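**Open day at Vondgate**

The Nernbridge group opened its Vondgate site on Monday afternoon to show how it records handling data with hand-held grippers. Some 400 short recordings are made there each week -- most of them small household objects on a plain table. Thin, flexible items remain the hard class. A beaded bracelet on a drawstring cord, laid on a smooth white top, gives the two fingers and their ribbed blue pads very little height to close on. Filtum handles the sorting of recordings, and the next open day is in August.

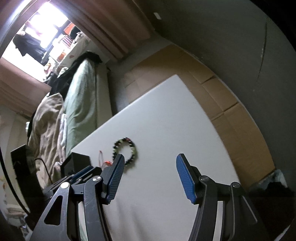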